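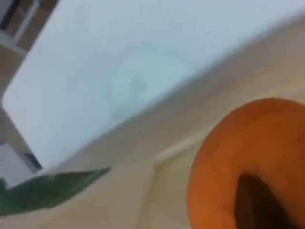

Fig. 22.1 White panel, faint gray smudge near the middle. Beige surface below it with a short raised ridge, a fold or a seam.

Chapter 22
Pale Surfaces

What this chapter covers
Smudges on white and off-white panels
Fold or seam: telling them apart
Light, and where to stand
The wipe-down order used at Pomare House
What to write on the room sheet

Before you start: reread the section on cloths in Chapter 21. You will need it. Also have a room sheet in front of you, any blank one.

22.1 Why a whole chapter on pale things

Dark surfaces show dust. Pale surfaces show everything else. Hand grease, shoe marks, pencil, old polish, the gray bloom left by a cloth that should of gone in the laundry two rooms ago. Most complaints in the Rosow training apartments are about white or cream surfaces, and most of those are one mark, small, somewhere near the middle where a hand goes.

Go back to Fig. 22.1. The smudge on the panel is faint. More or less round, only a little darker than what's around it, no hard edge. Easy to walk past. From straight on, in flat light, you may lose it completely. Guests don't stand straight on. They lie in bed, sit on the floor with a child, bend down for a dropped charger, and look up at it from there.

So, first habit. Move your head before you move your cloth. Two looks at least, one from standing and one from low down.

22.2 Smudge, stain or shadow

Three things get mixed up constantly.

Smudge. Sits on top. Usually comes off with a barely damp cloth and light pressure.

Stain. Has gone in. A damp cloth changes nothing or spreads it. Stop there, see 22.6.

Shadow. Not dirt at all. Put your hand between the light and the surface, move the lamp if there is one. If the patch shifts, leave it alone.

A look alone won't settle it. The patch in the figure could be the first or the second, and you would have to touch it with a cloth to find out. Matte finishes need extra care here. Rub hard on matte and you get a shiny spot, and a shiny spot is permanant. Worse than the smudge ever was.

22.3 Folds and seams

Now the beige part of the figure. Smooth, plain, slight rises and dips, and then one short ridge catching the light. Is it a fold in a loose cover? A seam? Different jobs.

Fold: lay your palm flat next to it and draw away slowly. A fold moves or goes down. Smooth toward the nearest edge, tuck, done.

Seam: stays put. Don't pull at it. Check that the stitching is closed, run a fingertip along, go on to the next thing.

Students in a hurry press everything flat with a fist. Please don't. A fold pressed that way turns into a crease, and a crease in beige cotton shows as a thin line all day. If it has already happened, mist lightly, smooth, let it dry uncovered.

22.4 Kit

Two white cloths, one damp, one dry. White only, no dyed cloths on pale surfaces.
Spray bottle, plain water.
Zomo pad, the soft side. Never the green side on matte.
Small flashlight.
Room sheet and pencil. Pencil stays in the pocket while you wipe!

The Zomo pad is good for 27 rooms by our own count, less if you use it on baseboards. Rinse after each one.

22.5 The Pomare order

Top to bottom, pale before dark, hard before soft. Panels and doors first, then shelf edges, then covers and sheets last of all. Water drips down and so does dust. A cover smoothed first gets knelt on, leaned on, dripped on.

Per panel:
Look, twice.
Dry cloth over the whole face, loose dust only.
Damp cloth on the mark, small circles, outside in.
Dry again. Same direction as the first pass.
Look again from low down.

Almost 100 seconds for a full-size panel once you have the rhythm. Slower in the first week, fine.

22.6 When to stop

Three passes and still there, stop. Write it on the sheet with the place and the size, "gray mark, center, palm size" is enough. "Dirty panel" isn't. The Rerkance form in the back of the book has a box for it.

Next, in 22.7, painted wood. Bring the same cloths, washed.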